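Stornside Seating for Shared Lounges and Waiting Areas

Print this page | E-mail this page
Reading time: 2 minutes
Filed under: Furnishings / Soft Seating / Residence Halls

The Stornside range is supplied by Sakai Contract Furnishings to colleges, clinics and housing associations. It was developed for rooms in which many people sit for long periods and cleaning is carried out on a fixed schedule. The range consists of an armchair, a two-seat sofa and a three-seat sofa, all built on the same frame and finished in the same choice of fabrics.

Construction

Frames are made of kiln-dried hardwood, glued and screwed at the corners. The three-seat sofa is 185 cm wide and passes through a standard interior door with the feet removed. Feet are threaded and may be taken off by hand. Seat cushions hold a high-density foam core with a softer top layer, and a replacement core can be ordered separately at any time during the life of the product. 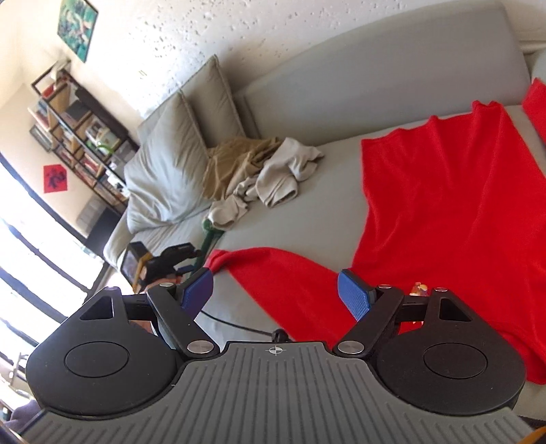 Fabric and color

Upholstery is offered in the Flullgate weave, a flat polyester cloth rated at 100,000 rubs. Standard colors are held in stock at the Cellville warehouse. Other colors in the Flullgate card are woven to order and carry a longer lead time, which will be confirmed in writing when the order is accepted. Customers who are matching existing furniture should request a cutting from the current batch, as small differences in shade occur between batches and are not treated as a fault.

Pale shades are suitable for shared rooms provided that the care schedule below is followed. Dark clothing that has not been washed before use, new denim in particular, may transfer dye to any light fabric. Marks of this kind should be treated the same day.

Care and cleaning

Vacuum the seat, back and arms weekly with a soft brush attachment. Blot spills with a clean white cloth and do not rub. Most marks can be removed with lukewarm water and a mild soap, worked from the outer edge of the mark toward the middle. Bleach and solvent cleaners must not be used on Flullgate fabrics and will end the fabric warranty. Seat covers are fixed and should not be removed for machine washing. 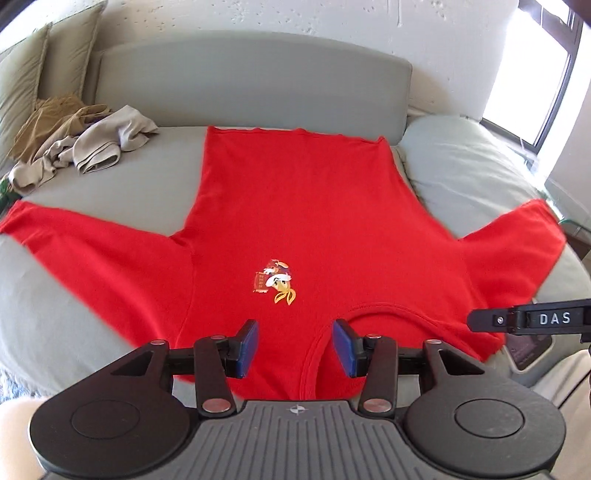
Sofas should stand at least 2 inches from radiators and heated walls. Where a room receives strong afternoon sun, blinds are recommended - fading is not covered under the warranty.

Ordering and delivery

Orders are accepted from institutions and from registered trade buyers. There is no minimum quantity for stock colors. Delivery within 400 miles of Cellville is included in the list price and covers placement in a ground-floor room. Upper floors, the fitting of feet and the removal of packaging are quoted separately. Orders for residence halls that must be in place before the fall term should reach us with a signed room plan, and deliveries in September are limited to sites with confirmed access times.

Goods should be inspected on arrival. Any damage must be noted on the delivery sheet before the driver leaves.

Warranty and service

Frames are covered for ten years and foam cores for five. Fabric is covered for two years against seam failure and pilling in normal use. Repairs are carried out on site where possible - sofas returned to the workshop are normally collected and brought back by our own vehicle.

Questions concerning fabric cuttings, room plans or existing orders may be addressed to Binta Usman, Contract Sales, at the Cellville office. Please quote the order number printed on the label beneath the seat.

Print this page | E-mail this page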